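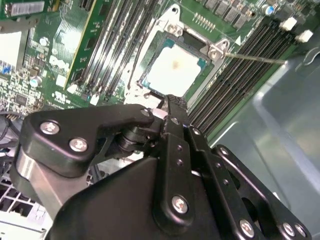

Club Grounds > Water & Irrigation > Winter Drain-Down

Lundero Drain-Down Kit for Club and Allotment Water Lines

£143 including VAT
In stock at our Iklow shop

I'm Joana Brandão and I look after the water side of the shop, so if you ring with a question about this kit you'll most likely get me. Have a pen ready, I do go on a bit!

The Lundero is a drain-down kit for small outdoor water systems, the sort you get on bowling greens, allotment sites, tennis clubs and little campsites that shut up for the winter. You hook it on at the lowest tap, open everything uphill, and pump out whatever is still sitting in the line. I put one on our own site at Brakalton last October and was home before it got dark (the year before I'd been out there with a bucket and a torch, muttering).

What you get in the bag:
Hand pump with a long T-handle
Clear hose, so you can watch for the last of the water
3 brass adaptors for the usual outdoor tap sizes
4 blanking caps with rubber washers
Canvas bag with a proper zip

The pump will pull through a run of up to 40 metres from one tap. If your line is longer, do it in sections and cap off as you go. I start at the far end and work back towards the stopcock, though Pieter Engelbrecht over at the Patwary tennis courts does his the other way round and swears by it. Either is fine, as long as the mains is off first. Please do check that the mains is off first.

The handle is stiff out of the box. A smear of silicone grease on the shaft loosens it up nicely, and I'd do the washers while you've got the tub open. Don't use cooking oil, it goes gummy by spring and then you'll be cross with me.
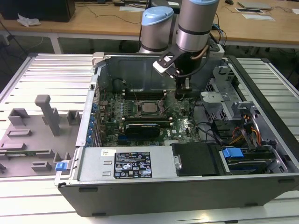

Dell tower with the side panel off, processor in its socket.

A few things I get asked

Will it thaw a pipe that's already frozen? No, sorry. You need to wait for the thaw and then look for leaks, and if the valve has cracked you'll want a new valve (we keep the common ones, have a look under Valves & Stopcocks).

Can you use it on drinking water taps? Yes, but flush the line well in spring before anyone fills a kettle.

Does it fit the old square-topped standpipes? Mostly. Measure across the thread and send me the number with a photo of the tap, and I'll tell you which adaptor to use. The very old ones at Brakalton needed a bit of PTFE tape as well, which isn't in the bag but is only pennies at the counter.

Can a club share one with its neighbours? Of course, lots do! The caps are what go missing, so I'd paint yours a daft colour. Spare caps and washers are sold separately.

What I'd change

The bag could do with being bigger. Once the hose has been used it never coils up quite as small again, and I end up carrying it over my shoulder. Svenja Reisinger in the workshop keeps hers in an old feed sack and says it's much better.

Collection and delivery

Collect from Iklow any time after 9 in the morning, or we can post it. Club accounts are welcome, just put the club name on the order and ask for Nithin Nambiar, who does the invoices. Returns are fine if the pump hasn't been used and all the caps are still in the bag.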